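Inicio | Números | Envíos | Acerca de | Buscar

Tiempo de lectura: 11 min

3. Los auriculares de diadema como objeto de préstamo

3.1. Procedencia de los datos

El presente apartado examina una clase particular de objetos dentro del inventario de Bredwood: los auriculares de diadema que se prestan en salas de lectura y laboratorios de idiomas. El registro completo contiene 2,793 fichas de devolución, y en 79 de ellas el personal anotó alguna dificultad relacionada con el modo de guardar el objeto. Estas fichas se redactaron antes de la revisión de febrero, por lo cual el vocabulario no es siempre uniforme. En la transcripción hemos respetado las palabras originales, salvo las abreviaturas.

Siguiendo la propuesta de Bạch, distinguimos entre la parte rígida del objeto (la diadema y las carcasas) y la parte blanda (las almohadillas y el cable). La distinción parece sencilla, pero en la práctica las dos partes se guardan juntas y la una condiciona a la otra. La Figura 4 reúne dos momentos de la manipulación de unos auriculares sobre una mesa blanca.
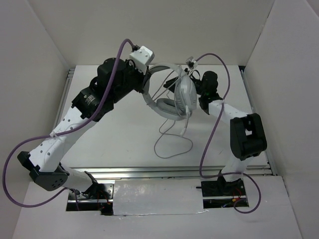
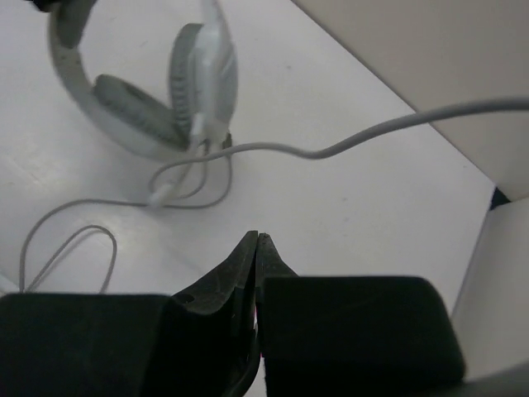 Figura 4. Auriculares de diadema: sostenidos por encima de la mesa (primera imagen) y apoyados de lado sobre ella, con el cable extendido (segunda imagen).

La clasificación del estado de devolución fue el punto en que más desacuerdo hubo entre los anotadores. El esquema Jevach ofrece solamente dos valores, «recogido» y «no recogido», y ambos se refieren al objeto entero. Sin embargo, un mismo objeto puede admitir descripciones distintas según la parte que se considere. En la segunda imagen de la Figura 4, por ejemplo, el cable forma bucles enredados junto a la base de los auriculares y, en otro tramo, se aleja por la mesa con una ondulación suave. Un anotador que atiende al enredo escribirá «no recogido»; otro, que atiende a la diadema, puede considerar que el objeto está listo para la caja. Por este motivo añadimos un campo separado para el cable, con tres valores: enrollado, extendido y enredado. Cuando coinciden dos estados, se anota el que exige más trabajo.

3.2. Posición de las almohadillas

Otro aspecto que las fichas tratan de manera insuficiente es la orientación de las almohadillas. La primera imagen muestra los auriculares levantados; en la segunda, una de las copas está tumbada y la otra se mantiene más vertical. Hemos decidido registrar cada copa por separado, aunque esto alarga la ficha. La guía de Dramley recomienda una sola anotación por par, criterio que resulta suficiente para modelos plegables, pero que no conserva la diferencia entre ambos lados. Los casos en que el texto no permitía decidir se dejaron en blanco y no se incluyeron en la Tabla 2.

Contacto | © Cuadernos de Inventario y Préstamo | Volver arriba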